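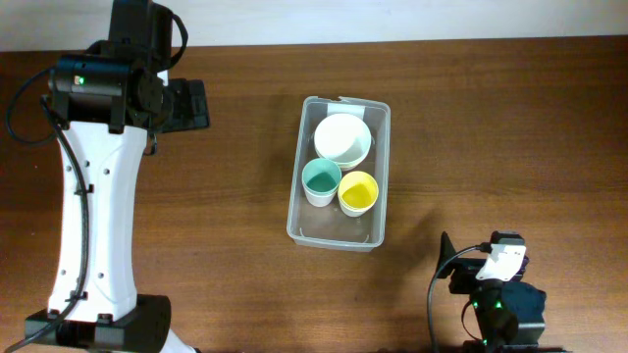 Can a robot put away my dishes yet?

My sister Graça Barros (yes, we have different last names, long story involving two weddings) asked me in May whether she should hold off on redoing her kitchen until "the robots are ready." She was only half kidding. She has twins, and she'd read something breathless about a home helper from a company called Vorkmont that wanted 499 a month to fold your towels and tidy up after dinner. So of course I went down the rabbit hole, and now you all get to come with me!

I'll start with the thing I care about, which is dishes. Washing them is mostly solved. I have a dishwasher, I love it, it may outlive me. What I hate is the part on either side. Loading. Unloading. Matching bowls to other bowls. Picking up the little plastic cups that breed on my counter overnight. It's all just moving small things from one spot to another, and you'd think a machine could do that in its sleep.
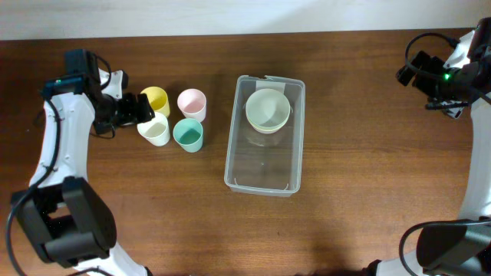 The trouble is how much you and I know about a cup without thinking. You know how hard to squeeze. You know that if four of them are close together you come at the outside one first, or go in from the top, so you don't knock over its neighbor. My twin nieces worked that out before they could talk. A pair of robot arms has to get every bit of it right, and the cup doesn't help at all.

Bowls are a whole other headache. They're wide, so you have to grab them by the rim, and then the rest of the bowl hangs off to one side and wants to tip. And if you're putting them in a bin, you can't just let go from up high (ask me how I know).

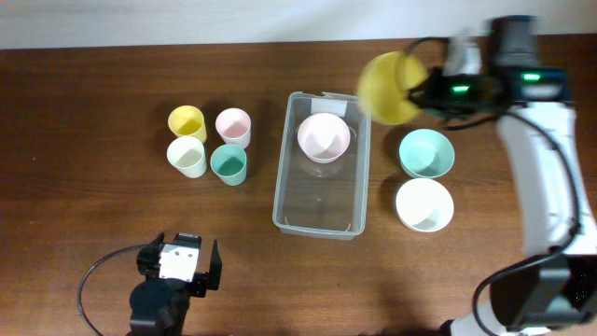

The yellow bowl on the move, with the pink one in the tray.

I called up Zulmira Guerreiro, an old coworker of mine from the Correia warehouse days. She spent years on the packing line there and now helps set up machines for small shops. I asked her flat out when I'd get one for my kitchen. She laughed for a good long while. Her take is that a shop floor is the easy version, because you can bolt things down and make every part show up in the same place. At one shop she worked with, the machine packs 677 boxes a shift and does fine, right up until somebody swaps in a different tape. "Your kitchen is different tape all day long," she said, and I've been thinking about that ever since.

See-through stuff bugs me too, and I have eyes! I lose the lid to my clear leftovers box at least once a week, and it's usually sitting right on the counter.
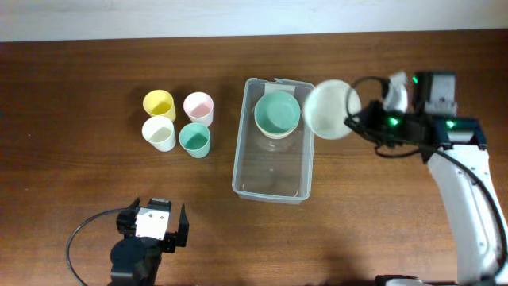
A green bowl in the clear container, and something round and milky white over at the gripper.

So what did I tell Graça? Redo the kitchen. Get the deep drawers. I do think tidying a table will come before laundry, and I'd pay real money for a thing that only cleared the cups, even if it took all night doing it. Slow is fine by me, I'm asleep. Stairs, pets and a sink full of mystery water are another matter, and I wouldn't want to guess a year for those.

She's picked out the tile already. It's green, and the quote for the counters came in at 2315, so if anybody knows a cheaper place, leave it in the comments and I'll pass it along.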